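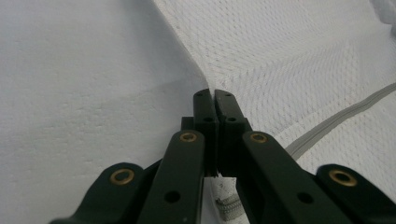
Verura38
Posté le 6/17/18
Bonjour à toutes et à tous ! Je me lance dans les rideaux du salon (deux fenêtres, plafond haut, on rigole bien) et je bute sur la doublure. Ma mère a toujours doublé ses rideaux, ma voisine me dit que ça ne sert à rien avec des stores, et moi je suis au milieu avec mes mètres de coton. Sur la photo vous voyez du tissu blanc en double épaisseur, et c'est un peu toute ma question : blanc sur blanc, est-ce que ça vaut le coup ou est-ce que je mets une doublure écrue ? Le salon est plein sud, en mai on cuisait déjà à 19 h. Merci d'avance !

lin_et_cie
Double, sans hésiter ! Un rideau non doublé plein sud, il est cuit en 2 étés, le tissu jaunit et finit par se fendre le long des plis. La doublure prend tout à sa place et tu la changes quand elle est fichue. Moi je mets de l'écru, le blanc pur côté vitre je trouve ça triste, surtout vu de la rue.

Papi Biais
Pas d'accord avec lin_et_cie pour l'écru. Derrière un tissu blanc, dès que le soleil tape, tout vire au beurre frais. J'ai fait l'erreur dans la chambre du fond, j'ai tout décousu. Blanc sur blanc, point.
Et lavez AVANT de couper, les deux tissus, à la même température !! Mon coton de chez Bonetti a perdu 12 cm sur la longueur, j'avais l'air malin avec mes rideaux de communiant.

lin_et_cie
12 cm ? Tu l'avais fait bouillir ou quoi ? J'achète chez Bonetti depuis des années et je n'ai jamais eu ça.

Papi Biais
60 degrés, comme sur l'étiquette. Je maintiens.

grevette
Moi je vais mettre les pieds dans le plat : je ne double plus rien. C'est lourd, ça sèche mal, et la tringle Grevport que j'avais s'est arrachée du placo avec la moitié du mur (j'exagère à peine). Un voilage, un store derrière, et basta. Si tu doubles quand même, ne couds pas la doublure en bas, laisse-la flotter et fais-la 2 cm plus courte, sinon ça gondole.

Verura38
Ah oui, la tringle, je n'y avais même pas pensé... La mienne est dans la brique, ça devrait tenir. Papi Biais, le coup du beurre frais m'a convaincue, je reste en blanc. Et je lave tout ce soir. Quelqu'un a une idée pour la tête de rideau, galon fronceur ou plis flamands ?

lin_et_cie
Plis flamands ! Mais compte large en tissu, et bâtis à la main avant de piquer.

grevette
Galon fronceur, tu auras fini avant Noël.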